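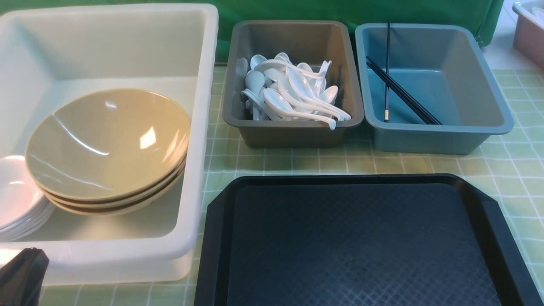

Holding a Lead: How Three Clubs of the Girari League Play After Scoring First

Project report, submitted 28/12/2018

1. Introduction

When a soccer team scores the first goal of a match, its supporters are happy for a moment and then they begin to worry. In our town people say that the team "goes to sleep" after scoring. We heard this sentence so often at the stadium that we decided to make it the topic of our project. We wanted to know what a team does differently when it is leading, and whether these changes can be seen by a person who watches from the stand with a notebook.

The Girari League is a small semi-professional league. The players have other jobs or they study, and the clubs train in the evening. There is no official data about passes or possession, only the result, the scorers and the cards. For this reason all observations in the report were made by us.

We chose three clubs: Grutero, Ambaye and Jolport. Their grounds can be reached by the same bus line, and they have different styles. Grutero likes to keep the ball on the ground. Ambaye is known for strong defenders and long passes. Jolport had many young players this season, and at the beginning of our work we did not know what to expect from them.

2. Method

We watched 20 matches of the league stage, always from the long side of the field and as near to the halfway line as we could sit. Every match had at least one of our three clubs in it. One student followed the ball and another followed the defensive line. We wrote down the minute of every goal, every substitution and every change of formation that we were able to recognize.

For the defensive line we used a simple scale with the words "high," "middle" and "deep." High means that the last defenders stand near the halfway line when their team has the ball. Deep means that they stay close to their own penalty area. We made a note every five minutes and also directly after each goal.
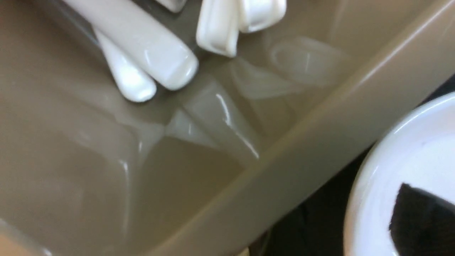 Fig. 1. Brown basin with white glossy pieces, seen from close.

We also noted how the goalkeeper started the play again, because it is easy to see and shows quite well what the coach wants. A short pass to a defender and a long kick over the midfield were written in separate columns. Throws by hand were added to the short passes. In the first matches we forgot to do this, and those notes were corrected later from memory, which we consider a weak point.

3. Observations

3.1 Grutero

Grutero changed less than the other clubs. After the first goal the defenders stayed in the middle zone and the goalkeeper continued to play short. The wide midfielders, however, came back much more often. In attack this left the striker alone, and long periods passed without a shot. In the home match against Jolport, Grutero took the lead early, was ahead again after the break, and the match finished 2-2. Both times Jolport equalized after a cross from the left side, where the Grutero winger was standing almost beside his own fullback and neither of them went to the ball.

3.2 Ambaye

Ambaye is the clearest case. As soon as they score, the whole team moves back. The goalkeeper waits with the ball as long as the referee permits it and then kicks far. Supporters of other clubs complain about this very loudly, but we must say that the method was well organized. The central defenders won most of the high balls, and the midfield was ready for the second ball. Problems came only when a central defender was replaced. In the October match at Jolport, the line became so deep that the goalkeeper had no space to come out for a corner, and a goal was scored from two meters. 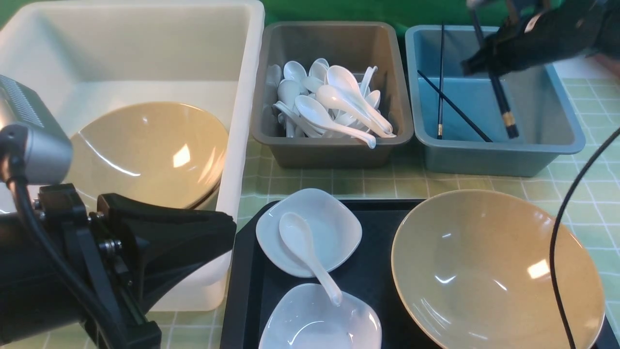 Fig. 2. Bowl in the white bin; soup spoons in the gray tray.

3.3 Jolport

Jolport surprised us. After scoring first they often played higher than before. Their forwards ran at the goalkeeper, the defenders came up to the halfway line, and it looked as if the team was losing and not winning. Sometimes this brought a quick second goal. Sometimes it brought an easy counterattack for the opponent — the fullbacks were both in front and the center was open. Later in the season they were more patient, and we think that the coach had spoken with them about it, but we did not interview him.

4. Discussion

The saying about "going to sleep" describes only a part of what we saw. Ambaye does move back, but its players are very awake while they do it. Grutero looks calm from the stand and still gives away the sides of the field. In the case of Jolport, the saying is simply wrong.

The weather and the quality of the field also had influence. On the bad field of Ambaye a short passing game is difficult for anybody, so a long kick there does not always mean that the team wants to defend. We did not find a good way to separate these things in our tables.

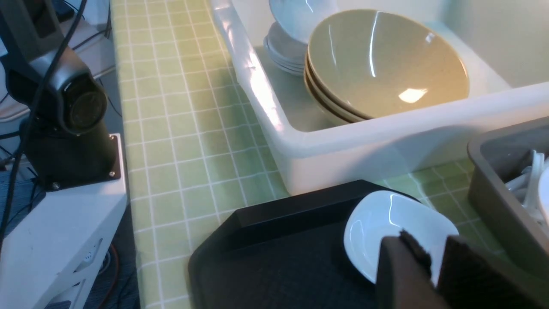
One reader of our draft objected that we look only at the team which is leading, although the other team is also changing: it sends more players forward, it takes more risk, and a defensive line can be pushed back without any decision of the coach. We agree with this remark. In our notes there is a column for substitutions of the opponent, but nothing about its formation, and a deep line that was chosen looks the same on our sheet as a deep line that was forced.

5. Limits of the work and next steps

Our scale for the defensive line depends on the eye of the observer. In a few matches both students filled in the same sheet, and they did not always agree between "middle" and "deep." A video from a high position would help, and the Grutero ground has a platform where it could be made. We would also like to compare the same clubs in matches where they concede first.

The complete observation sheets are attached as an appendix, in the order of the matches. The sheet for the away match of Ambaye at Grutero is partly unreadable because of rain.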